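Kitchen storage

Kitchen storage is the arrangement of food, utensils and small appliances in a home. Open boxes and trays are common where drawers are few.

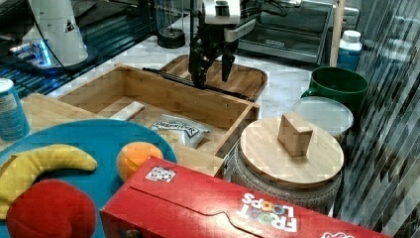
An open bamboo box with a snack package inside, and toy fruit on a teal plate

Households in Cirnden, a town of 2481 people, traditionally kept dry goods in a pantry on the coolest wall. Later houses moved them to cupboards beside the stove — a change that suited smaller floor plans.

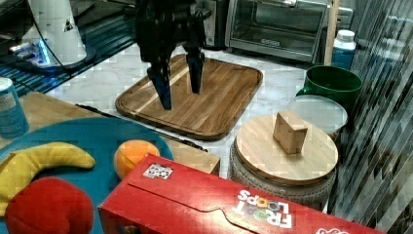
Bench space became the main limit as electric appliances multiplied. The Larkano cupboard, 657 millimetres wide, was designed to hold a kettle and toaster behind a roller door.

Paper bags are often folded flat and kept for reuse, usually in a bottom drawer or beside the fridge.

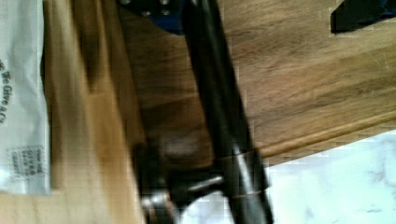 White paper bag next to a light wooden surface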